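Thread: Key stand tips over when you hang a full ring
Reading time: 2 min

trirnar_4000
Flirnarham entry stand, post on a curved flat base. One ring is fine. With my work ring on the peg (161 g) it leans toward the peg side. Ballast or wider base?

oddshim
Ballast. A bowl on the base does it if it sits opposite the load. Mine lives next to the post.

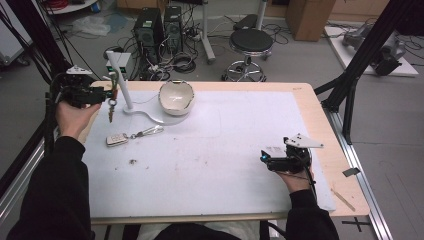 White stand, cream bowl beside the post.

trirnar_4000
My bowl weighs 897 g and it still leans.

kelp_hinge
Then the bowl is on the wrong side. Mass does nothing for you if it sits past the tipping edge. Measure from the edge, not from the post.

oddshim
Disagree. At 897 g the position hardly matters. Check the floor for level first.

kelp_hinge
It matters at any mass. Take moments about the edge.

dvoracek_fan
I had the Prultach version and screwed it down. Table is a light wood top with a white foam board over most of it, so the screws have to reach the wood.

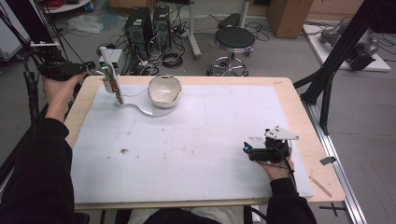 Re: Screws vs. tape

trirnar_4000
Renting, no screws. Moved the bowl across, leans less. Will try tape in July.

Related threads
Dvořáček wall hooks: pull-out load
Trirnar 1010 tray, felt peeling
Tape residue on painted shelves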